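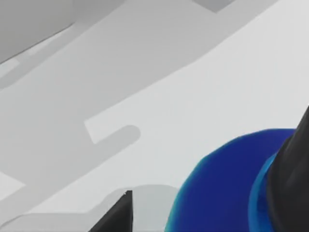 Does a robot arm really save anyone work, or does it just move the work around?

Mostly it moves it around, at least for the first year. The lifting and sorting goes down, and the setting up, restarting and checking goes up.

Marloes Hoekstra
We have 504 people at our Erncombe site and management wants arms on the packing benches by January. The sales pitch says staff will be "freed up for better tasks". Has anyone seen that happen? I've asked what the tasks are and got a slide back.

Kobe Van den Broek
Partly. At Donnelly they put two arms on small goods. The pickers who stayed on that line became minders – same pay grade, more standing and waiting, and they get the blame when the count is short. Target was 400 items a shift and for weeks we got 200. It did spare people's wrists, I'll give it that. Get the new job descriptions in writing before the arms are bolted down, and ask who pays for the training hours. Also ask to see it work on a cluttered table, with your own stock on it. 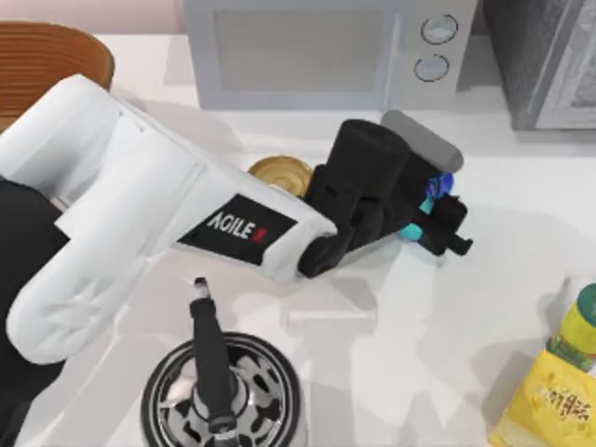
AgileX arm at a table with a microwave, a basket and packaged goods

trosow_nights
ours is fine, you get used to it. the beeping is the worst part. union rep should have the paperwork, ask them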